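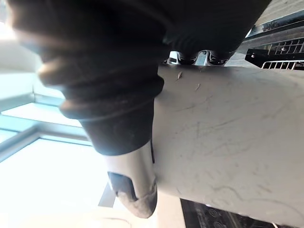 Most of the dirt left in a kitchen after a normal wipe-down is in edges and folds. Flat surfaces get cleaned every day without much thought, and the places where one part meets another get missed for months. Metal fittings are a good place to start looking. The middle of a fitting can be bright and only a bit scuffed while the lower rim carries a line of darker grime, as on the pale metal one under the black rubber bellows. Ridged rubber like that needs attention too. Stretch the folds open gently if they will stretch, run a soft brush along each groove, then let them close again once they have dried.

The notes below cover the sink, the taps and the bench around them. They assume stainless steel, because it's what most of our readers write in about. Ceramic and composite sinks are on a separate page.

What to keep under the sink

You don't need much. A cupboard full of sprays usually means a cupboard of half-used sprays.

A soft nylon brush with a handle
An old toothbrush for rims and joins
Two cotton cloths, one for washing and one for drying
Bicarb soda in a jar with a lid
White vinegar
Ordinary dishwashing liquid

I use Prillora dishwashing liquid because the corner shop stocks it. Any mild one will do. The Kurel nylon brush is stiffer than it looks and I wouldn't use it on anything polished, though it is fine on the underside of a plug. Steel wool stays out of the kitchen altogether. It leaves fine bits behind that rust on the surface, and people then write in to say their stainless sink is rusting.

The daily clean

Rinse the basins after the last wash of the day, push any scraps into the strainer and empty it into the compost or the bin. Put a small squirt of detergent on the cloth and wipe with the grain of the steel. On most sinks the grain runs along the length. Rinse again and dry with the second cloth.

Drying is the step people leave out. Water spots are minerals left behind when the drops evaporate, and a sink that is dried each night doesn't get them. If you live somewhere with hard water you will notice the difference within the week.

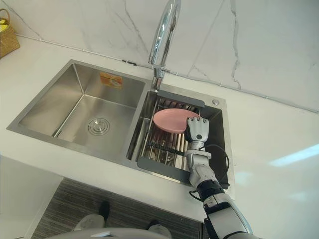
A double sink is worth using as a double sink. Plenty of households wash in one side and let the other fill up with things waiting to be washed, and then there is nowhere to rinse. Decide which side is for washing and keep to it. Where the basins are different sizes, the larger one is the better choice for washing, and a dish rack can sit down inside the narrower one so the drips go straight into the basin. The pink plate on the right is lying on a rack set up that way, with the big basin on the left clear. The bench stays drier, and the rack can be lifted out when you need a second basin for vegetables.

Racks kept inside a basin do need washing themselves. Lift the rack out every Saturday or whenever suits you, and scrub the feet and the bottom wires. Slime builds up there first. If the rack has a plastic coating, look for splits in it. Once water gets in under the coating the wire will rust from the inside and mark the steel below, and at that point it's cheaper to replace the rack.

Stickers and labels

New sinks often come with a maker's label on an inside wall, and it can stay there for years. There is no harm in it, but the edges lift and collect grease. To get one off, soak a folded cloth in warm water with detergent and hold it against the label for 20 minutes. You can prop it in place with a jar. Peel from a corner and go slowly. Any glue that stays behind will usually come away with a few drops of cooking oil rubbed in with a fingertip, then detergent to take off the oil. Eucalyptus oil works faster, with the window open. Don't scrape with a knife.

If the label has a model number on it, write the number down first. You will want it when the strainer basket needs replacing.

Drains and strainers

Take the strainer out once a week and look at the underside. It is generally worse than you expect. Soak it in hot water with a spoonful of bicarb and go over it with the toothbrush, including the stem. While it is out, brush around the rings of the drain itself and down as far as the bristles reach.

For a sink that smells but still runs freely, tip in half a cup of bicarb, then half a cup of vinegar. Leave it until the fizzing stops and flush with hot water from the tap. It freshens the top of the pipe. It won't clear a proper blockage, whatever you may have read, and for that you want a plunger.

To plunge one side of a double sink you must block the other side, otherwise the air just comes up through it. A wet cloth pressed into the second drain does the job, but someone has to hold it. Fill the blocked side with enough water to cover the cup of the plunger. Work it up and down steadily and check after 20 strokes. If there is no movement after three or four rounds, put a bucket under the trap and undo it by hand. Have a torch ready and take your rings off.

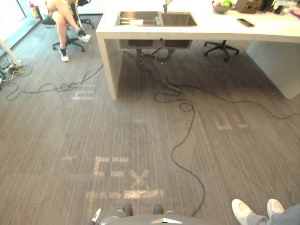 Check the rubber washer while you have the trap apart. A washer that has gone flat or shiny on one face has been overtightened and probably won't seal a second time. They cost very little. Buy two and tape the spare to the inside of the cupboard door, where the next person will find it. When you put the trap back together, do it up hand tight only, run the tap for 3 minutes and feel around the joins with dry fingers or a bit of paper towel.

Look at the floor in front of the cupboard as well. A slow leak can run back along the base and come out well away from the pipe, and on carpet or vinyl you may smell it before you see it. Lift whatever is stored in the cupboard onto a tray. If there is ever water in the tray you will know straight away.

Taps

Wipe the tap down when you do the sink and then pay attention to the back of it, where the base meets the bench. A length of cotton string or a strip torn from an old T-shirt, looped behind the tap and pulled back and forth, cleans the part no cloth reaches. Dip it in detergent first.

Limescale on the spout can be loosened by tying on a small bag of vinegar overnight with a rubber band. Don't do this on brass, gold or black finishes. On those, use detergent and patience. If the flow has become uneven, unscrew the aerator (a cloth around it will protect it from the pliers), rinse out the grit and soak the mesh for 40 minutes before brushing it.

Dagmar Bednárik wrote in to add that you should put the plug in before you take the aerator apart. She has lost one down the drain. Good advice.
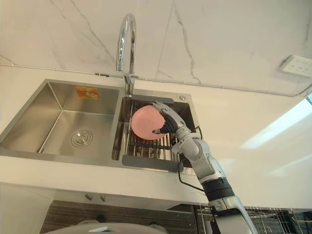 Photo: Kerstin Gerlach

The wall behind the sink

Tile, glass and stone each want different treatment. Glazed tile will take almost anything short of an abrasive. Glass shows every streak and is best done with a barely damp cloth followed by a dry one. Marble is the fussy one. Keep vinegar, lemon and any bathroom descaler well away from it, as acid eats into the polish and leaves a dull patch that only a stone restorer can fix. Warm water with a drop of neutral cleaner is enough for splashes. I have used Marinho stone soap on a friend's marble with no trouble, but test in a low corner first.

Do the string of tap cleaning above with detergent only if the wall is marble. Vinegar wicks along string a surprisingly long way.

Run a finger along the join between wall and bench. If the silicone is black underneath the surface, scrubbing won't shift it, and it needs to be cut out and replaced. If it is only grey on top, lay paper towel soaked in diluted bleach along the join for an hour, with the window open, and rinse well. Never use bleach at the same time as vinegar.

Any power cord running along the back of the bench should be unplugged and wiped every so often, then dried before it goes back. Better still, move it to the other side of the room, away from the tap.

White benchtops

Tea, turmeric and beetroot are the usual culprits. Wipe them up when they happen. For a stain that has already set on laminate or solid surface, mix bicarb and water to a paste, leave it on for 20 minutes and wipe off without rubbing hard. The Esent cream cleaner does the same thing and costs a good deal more. On stone, ask the supplier before you try anything.

Next month: oven doors, and how to get between the two panes of glass on the older models.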